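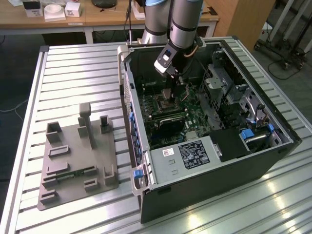

I was eating a cheese roll on the floor of the comms room when the whole of Norska fell off the network, and I want it on record that I hadn't touched anything.

Well. I'd touched one thing. I'd moved a patch lead from one port to another because Violeta Lucero in accounts had rung to say her desk phone was "sulking" and I thought, quick win, two minutes, then lunch. So I moved the lead, the little light went green, I sat down with my back against the rack (it's lovely and warm there in winter, less so in June) and unwrapped my roll. Two bites. Then every light on the switch in front of me started blinking at once, all together, like they'd heard a good joke.

If you've never seen a broadcast storm, I can't say it's much to look at. The noise comes afterwards, from upstairs.

First it was Violeta again. "Now it's all sulking," she said, and then the line went dead, which I suppose proved her point.

I'd been in the job eight weeks. I'd come over from the helpdesk, where I was good, I really was, I could get a printer going over the phone with a man who was crying. But networks were new to me and I'd been learning them at night off a course my sister paid for, and the course was all clean little diagrams with clouds on. The Norska comms room had no clouds on. It had 350 ports across two buildings and a cabinet everyone called Benítez, after whoever had put it in, years back. Benítez had used yellow cable for everything. Everything! Phones, servers, the door entry, the till in the canteen. You'd open the cabinet door and it was like someone had dropped a pan of noodles.

Janka Kadlec was my boss and she was on a train. I rang her on my mobile.

"What did you change?" she said. Not hello.

"Nothing."

"What did you change?"

"I moved a lead for Violeta."

"Which lead?"

And I looked at Benítez, and Benítez looked at me, and I had to say, "A yellow one."

I heard the train go into a tunnel. I stood there holding the phone and the roll for what felt like a week, listening to nothing, and then she came back halfway through a sentence that ended with "and start pulling them out."

"Pulling what out?"

"The links between the switches. One at a time. You've made a loop. When it goes quiet, stop." Another tunnel.
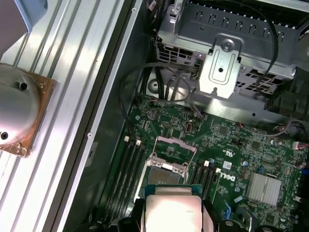
So I put the roll down on top of the battery unit and started pulling. I hadn't labelled anything. That's the bit that still makes me go hot when I think about it in bed. I pulled the first one and nothing changed. I pulled the second and still nothing, and now I had two yellow leads hanging down and I was fairly sure which hole the first had come out of, and not sure at all about the second.

The door opened and it was Rosalie Schwaiger, who ran the warehouse side and had walked across the yard in her hi-vis to find out why her scanners had stopped.

"I've got eight lorries out there," she said.

"I know."

"You don't know, I've only just told you." She looked at the rack. She looked at my roll. "Is it meant to flash like that?"

"No."

"Can I help?"

I nearly said no. I'd have said no to most people, out of pure shame. But she was already taking a marker pen out of her top pocket and a roll of that brown tape they use on the boxes, and she said, "You pull, I'll write," and I could've kissed her.

We did it properly then. I'd read out the port and she'd tear off a bit of tape and write on it and stick it to the lead, and then I'd pull. She had huge capital letters, warehouse letters, you could have read them from the car park. She asked what a loop was while we worked and I told her it was like when you say something down a pipe and the other end of the pipe is also in your ear. She said that was the worst explanation she'd ever had of anything. Fair enough.

"Isn't there something that stops it happening?" she said.

There was, as a matter of fact. There was a setting. The course had spent a whole evening on it and I'd got 44 out of 50 in the test at the end and been so pleased that I rang my mum. And when Plokier had sold us the new switch for the first floor, their engineer, Elba Godoy, had sent over a very polite email asking whether we'd like the setting turned on, and the email had gone to the shared inbox. I'd seen it. I'd flagged it. I'd put a little red flag on it and felt I'd done something.

"There's a setting," I said.

"And is it on?"

I pulled the next lead.

It went quiet. I don't mean the noise, the fans carried on the same, but the lights did. They stopped blinking together and went back to their usual fidgeting, all at odds with each other, and I had a yellow lead in my hand with PORT 8 TOP on it in letters an inch high.

"Was that it?" said Rosalie.

"I think that was it."

We both waited. Her radio crackled and a voice said the scanners were back, and could someone tell the IT lad well done. I'm thirty-six.

Putting the rest back took another forty minutes. Rosalie stayed for half of it and then went to see to her lorries, and she left me the tape. Shobha Bhat came down from the directors' floor while I was on my knees behind the cabinet, and I gave her the whole story from down there, flag and all. I hadn't planned to. I'd been working up something about the Omell firmware, which would have sounded fine and she'd never have checked. She listened, and said she'd want it in writing by five, and then she asked who Benítez was.

"No idea," I said. "Before my time."

Janka rang at ten past four from a platform somewhere. I told her which port it was. She was silent for a bit and I could hear an announcement about a replacement bus.

"Is the setting on now?" she said.

"It's on."

"On all of them?"

I looked round at the first-floor switch, and the one for the annexe, and the small one behind the door that I'd honestly forgotten was there.

"Give me ten minutes," I said, and went to find my roll.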